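Planning software should be allowed to say "I don't know"

I have worked on motion planning for 17 years, first at Lindgren and now in the small tools group at Skollotow, and during this time I changed my mind about one thing. I used to believe that a good planner always gives an answer. Today I think this habit does more damage than slow code or bad calibration.

The usual arrangement is well known. The perception module sends a list of objects with poses. The planner takes the list as truth and returns a path. Somewhere between the two, the confidence value is thrown away, for the simple reason that the interface written years ago had no field for it. In our old Skevness stack the message had 40 fields and not one of them was for doubt.
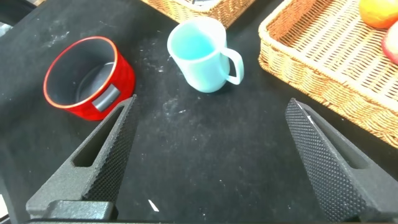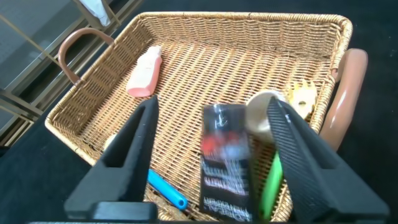 The confidence value should travel together with the pose, all the way down to the controller, and every module should be permitted to refuse. I know that colleagues find this annoying. A refusal stops the cycle, and a stopped cycle looks bad in a report. But consider what a wrist camera receives when the fingers are close around a product box and the box is blurred by motion. A pose estimated from such a view is a guess, and the blurred box deserves a wider error than the red cup standing on the black table, even if the detector gives a label to both. If the planner can't see this difference, it will plan for both with the same margin.

We tried it in the Cluvthorpe release. Of 268 planned grasps in our test log, the new planner refused 10, and when I read these cases one by one I agreed with most of the refusals. I don't claim that this proves anything general. The log is small and it is ours.

What I would like to see is modest. Let tool authors put uncertainty in the message format from the first version, when it costs one afternoon. Let the viewer draw it, so that the engineer sees a cloud where there is a cloud and a sharp outline only where it is earned. And let managers count a refused grasp separately from a failed one. In our reports they still share one column, and I have asked twice for this to be changed.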